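The Case for the Plain Wooden Board

Most sets of shape blocks are sold with a tray. The tray has recesses, each recess takes one shape, and the exercise ends when every piece is in its hole. I think the tray should be left out of the box, and the money spent on a decent board.

A recess tests one thing, whether an outline matches an opening. It gives no practice in spacing, grouping or orientation, and it fixes the number of correct answers at one. A flat board fixes nothing. Two blocks can be set face to face, turned, separated or left alone, and each arrangement can be described, copied and compared with the last.

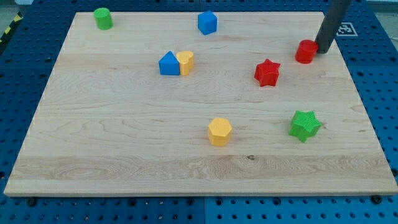

Colored shape blocks on a maple-toned board, over a perforated metal work surface.

The blue triangular prism and the yellow heart are touching. In a tray that contact could not occur. On the board it is a relation that a learner can name and then reproduce with two other pieces.

Color deserves the same argument. Manufacturers like to give each shape its own color, and the learner then sorts by color and ignores geometry. A set with a green cylinder and a red one, or a blue cube and a blue prism, forces the two properties apart. Akinyi Nzioka made this point in her workshop notes from Trernberg, and I have seen no good reply to it.

Margit Sundqvist objects that wood grain is visual noise and prefers a plain gray mat. Her objection has some force for fine measurement. For general use I disagree. Streaks and knots serve as landmarks, and "next to the knot" is a usable instruction. A mat offers only its corners.

Surface finish matters more than either of us has allowed. Matte blocks keep glare down and leave the edges easy to read. Any supplier revising its range should start there, and drop the tray at the same time.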